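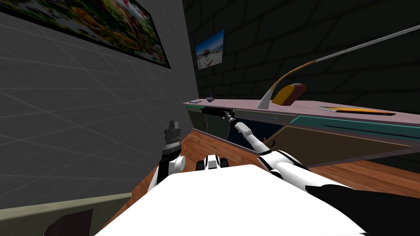
February 2024

The furniture test bench at Trokesholm used to be a person with a clipboard. A tester opened a cabinet door, closed it, noted the stiffness on a scale of one to five and moved on. Since July most of the scheduling, and part of the judgment, has gone to a two-armed robot that does its practice in simulation before it is let near a real desk.

The simulator is called Ondow. Each room in it is assembled from a parts library: walls, floor, a desk, a lamp, whatever clutter the generator picks. The task list is dull on purpose. Grip the handle, pull, release, return. In the render at the top the right gripper has the black handle at the front edge of the desk and the left arm is up and idle. A grasp like that is logged as one contact event, with joint angles and force.

We ran 2,733 attempts in the last batch and 1,922 passed. Most failures were approach angle. The gripper arrives a few degrees off and pushes the handle sideways, and the planner does not notice until the force limit trips.

The work on our side has changed more than the headcount. There were 14 testers before and there are 14 now, but five of them spend the morning reading failure logs. Shona Jardine ran the hinge station for years and now writes the pass criteria. She objected to the first version, correctly – it scored a door as open once the handle had moved, whether or not the door had followed.

What has been lost is harder to log. Testers used to catch a bad hinge by sound, and Ondow has no sound. We kept one manual station for this, and it can handle up to 100 doors a week.

Pay grades have not caught up. Log review is still classed as clerical, and two people have asked to go back to the bench. I think the grading is wrong and have said so in writing.

Next batch is drawers.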